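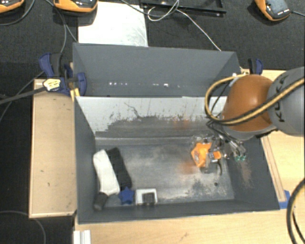
August 30, 2022

I finished the move to the new apartment in Muvden. The old place was 944 square feet and this one is smaller, so a lot of things went to the thrift store on Drivberg Street. I kept the kitchen table and both bookcases.

Rent is 70 dollars less a month. The bus to work takes longer, but I get a seat and can read on the way. The water pressure is poor and the landlord says a plumber is coming in September.

I still need curtains for the bedroom. The window is 66 inches wide and the ones I have are too short.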